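Satire and the Public Purse

The decision by the Nurnden regional broadcaster to reduce its late-night programme to 5 editions a year has been received with less argument than it deserves. The programme, presented by Emiliano Ochoa, has for some years combined studio guests with an opening monologue on public affairs. Its critics regard the monologue as an indulgence. It is the view of this author that it was the most useful part of the schedule, and that its loss will be felt by people who never watched it.

The formal grounds for the decision were set out in a statement dated 17 November 2020. The broadcaster referred to falling audiences, to the cost of a live studio and to 87 complaints received after a single edition on the Cudby hospital closure. No breakdown of those complaints was published. It is therefore impossible to say how many concerned accuracy, how many concerned taste and how many came from persons with an interest in the closure itself.

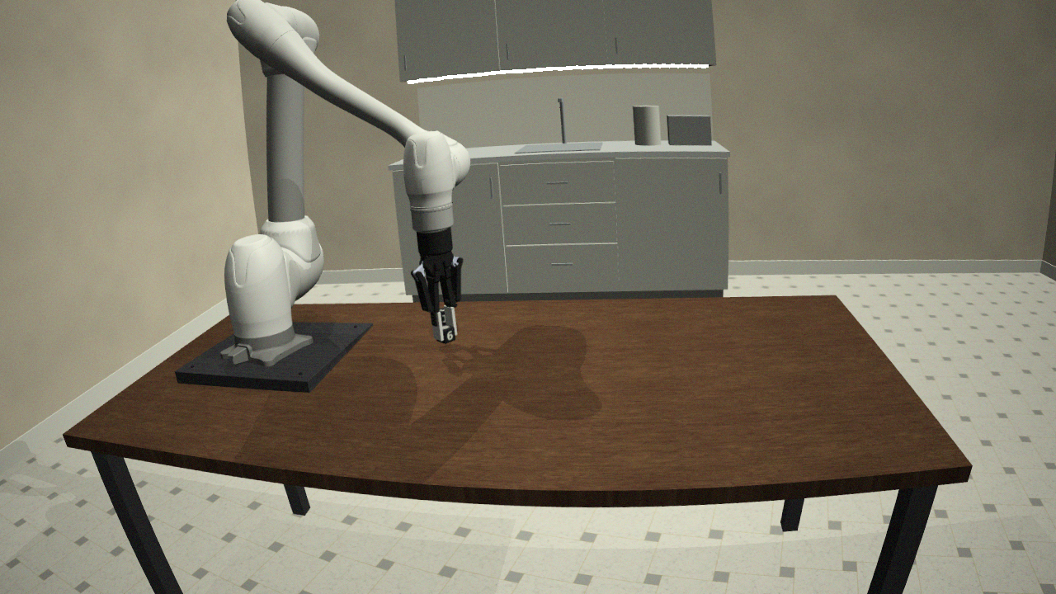

The question of taste

Complaints about taste should be heard, and a broadcaster that ignores them will soon lose the trust of its public. They should not, however, be treated as evidence that a programme has failed. A comic monologue on the closure of a hospital is bound to offend someone. Mr Ochoa's remarks were sharp, and one passage, in which he compared the health authority to a hotel that charges guests for leaving, was in my judgement unfair to junior staff. He acknowledged as much in the following edition. The facts on which the monologue rested were not disputed by the authority then and have not been disputed since.

Evaristo Aguirre, who chaired the broadcaster's programme review, has argued that viewers who want news should watch the news. The argument is tidy, but it does not describe how people live. The evening bulletin gave the Cudby closure less than a minute. The monologue gave it nine, and explained in plain terms which wards would go and where patients would be sent. A public meeting called the next month drew 800 residents, many of whom said from the floor that they had first heard of the plan from a comedian. That reflects poorly on the bulletin. It is hardly a charge against the comedian.
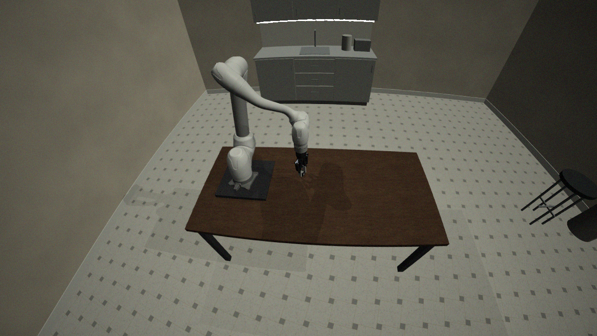
The robot arm on its mounting plate, at the left side of the table.

The question of cost

The savings are smaller than the public has been led to suppose. The review puts the weekly cost of the opening segment at 4,000 pounds, including the writers. The larger expense lies in the musical guests and the studio audience, and both are to be retained for the remaining editions. Getsemaní Sandoval, the former head of comedy, proposed in January that the monologue be kept in a shorter form and recorded without an audience. Her paper was noted and not discussed. Members of the public are entitled to ask why the cheapest part of the programme was the first to go.

There is also the matter of training. Damián Barajas and several other writers now employed by national programmes began on the Nurnden monologue, where they learned to check a claim before making a joke of it. No other post in the region offers that discipline to a beginner.
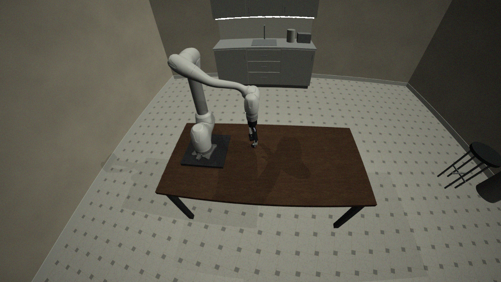
The gripper with its two fingers slightly open above the tabletop.

The broadcaster should restore the monologue for a trial period, publish the complaints by category and place Ms Sandoval's paper before its board. It should also adopt a written rule that comic treatment of public affairs will be judged first on accuracy. Mr Aguirre has said that the decision will be looked at again when the present schedule ends. A date for that review ought to be given now, while the writers are still available to be asked back.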